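Gindura Library and Archives Network
Print this page | E-mail this page
Search the site: Enter keywords Go

Review: Dillolex transcription software for handwritten collections

Reviewed for the Network by Rafferty Achterberg, Digital Collections

Member libraries have asked for guidance on software that produces searchable text from handwritten records. This review considers Dillolex, a desktop program sold by Voston, as it performed on material held by the Network. 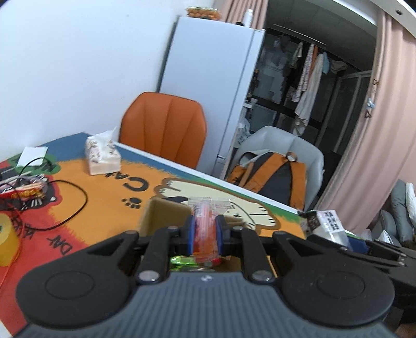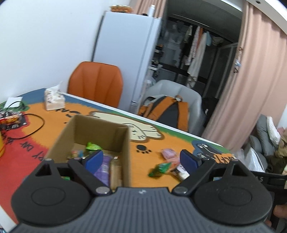
Gripper and cardboard box at a table with a printed cover (two views).

Scope of the review

Dillolex was tested on 200 pages from the Okafor papers, a collection of letters, station diaries and account books written by several members of one family. The pages had already been scanned in colour and were supplied to the program without further treatment. A corrected transcript of the same pages, prepared by Network staff over a number of years, was used as the standard for comparison.

Testing took place in August on an ordinary office computer. The program does not require an internet connection once it has been licensed, and no page images leave the machine. Members holding restricted or culturally sensitive records will find this a considerable advantage.

Installation and set-up

Installation was straightforward. The licence key is entered once, and the program then asks for a folder of images and a folder for results. Users may choose a general handwriting model or train their own. The general model is offered in several languages, but the labels are unclear, and the option marked "English (historical)" gave poorer results on our pages than the one marked "English".

Training a model requires corrected samples from the same writer. The manual recommends 22 pages as a minimum. We found that number sufficient for the main diarist, whose writing is regular, and well short of what was needed for the account books.

Accuracy

On the diaries, the trained model produced text that a reader could follow without reference to the image. Most errors fell in personal names and in place names, which are the words researchers are most likely to search for. The program allows a list of known names to be loaded in advance - ours held 4,000 entries from the Network's name index - and this reduced the problem noticeably. It also introduced a new one. On several pages an unfamiliar surname was replaced by a similar one from the list, with no mark to show that a substitution had been made. Members should check names against the image before publishing any transcript.

Results for the letters were mixed. Crossed writing, where the correspondent turned the sheet and wrote over the first text at a right angle, was not handled at all. The program returned fragments of both layers in a single line. Notes in the margin were usually read correctly but were placed in the middle of the nearest sentence.

The account books were the weakest area. Columns of figures were read across the page without regard to the ruled lines, and pounds, shillings and pence ran together. Demetrius Tillman of our Conservation and Imaging section tried cropping each column into its own image. The figures improved, but the labour involved was greater than that of typing the page by hand.

Correction screen

The correction screen places the image above the text, one line at a time, and is comfortable to use for long periods. Keyboard shortcuts can be changed. There is no way to record which member of staff corrected a line, and two people cannot work on the same folder at once.

Export

Transcripts may be saved as plain text, as a word-processing document or as a searchable PDF. The PDF files opened correctly in every reader we tried. Plain text files lose page breaks unless a box in the settings menu is ticked, and that box is cleared each time the program is updated. A format that keeps the position of each word is available only with the institutional licence.

Licensing and support

The standard licence covers one computer. The institutional licence covers 5 computers at a single address, so branch libraries must be licensed separately. Two support requests were lodged during testing. The first was answered on the same afternoon, and the second, concerning the name list, remained open when this review was prepared.

Recommendation

Dillolex is recommended for diaries, minute books and similar volumes in a single steady hand. It is not recommended for financial records or crossed letters in its present version. Members considering a purchase should ask Voston for a trial licence and test it on their own pages, including some of the most difficult.

Contact us | Copyright Gindura Library and Archives Network | Back to top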